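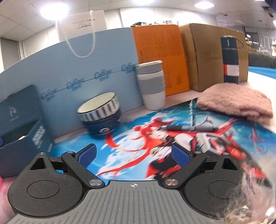 Visit report: Ekdale desk and workspace open day
2018-02-28

Ekdale opened its printing and finishing site to visitors for the first time since the move in January. The firm makes printed desk mats, mostly to order, and sells a smaller range of plain ones to office suppliers. Entry was free with a booked slot. My slot took in the print hall, the cutting room, the sample office and a short session on care and wear.

Print hall

The mats are dye-sublimation prints on a polyester face, bonded to a rubber base. The design is printed in reverse on transfer paper, laid face down on the cloth and passed through a heated calender. Dwell time and temperature are set per batch of cloth, and the operator keeps a swatch from each batch clipped to the job sheet. The current calender was installed by Altero and replaced a flat press that could take only one mat at a time.

Illustrated designs now make up most of the orders: anime characters, landscapes, maps. Large areas of bright blue are the hardest to hold evenly across the width, and strong reds tend to shift towards orange if the heat runs high. Both faults show most plainly where the two colours meet. The operator had a rejected sheet with a visible band down one side, and once it had been pointed out it was difficult to look at anything else.

Cutting room

Mats are cut from the bonded roll with a steel rule die for the stock sizes and with a drag knife for the rest. The stock dies are rated for 2000 cuts before regrinding. Corners are rounded on both. The stitched edge is an option and is done on an overlocking machine at the far end, in a thread matched to the border of the print.

I asked about edge lift. The answer was that an unstitched edge holds well on a desk where the mat lies flat, and less well where it overhangs the front and is caught by a sleeve. Rolling the mat print side in for storage makes it worse. Flat storage is preferred, or rolled print side out.

Sample office

This was the most useful part of the visit for anyone buying. Mats are laid out on working desks, with the usual things left on top of them – pens, knitwear, paper – and visitors may sit down and write. A large mat takes over a desk quickly. It covers so much of the surface that most items end up resting on it or half over its edge, and on a busy design a dark pen is slower to find than it would be on a plain one. Dark clothing and hair in an illustration will hide a dark pen; a light sky will not.

Writing directly on the mat through a single sheet is poor. The rubber gives under a ballpoint and the line wanders. With a pad beneath the sheet there is no difficulty. Ekdale offers a firmer base, 2 mm thick, which I tried and would choose for a desk used mainly for paper. The softer base is more comfortable under the wrist.

Care and wear

Cool water, mild soap, a soft cloth, dry flat. No tumble dryer and no radiator. Wool and other fluffy knits shed on to the cloth face, and the fibres come off with a damp hand or a lint roller. A stiff brush should be avoided as it raises the surface.

The abrasion rig was running on a Skaren test cloth, with the counter stopped at intervals so the face could be compared with an unused piece. Some fading was visible along the rubbed strip – slight, and mostly in the red.

Practical notes

The site is on the Brzozowska estate, second entrance. The 34 bus stops at the gate. Parking is limited and the spaces nearest the loading door are kept clear for deliveries. Ear protection is handed out before the cutting room. The shop counter sells seconds at a reduced price, unboxed, and takes cards only.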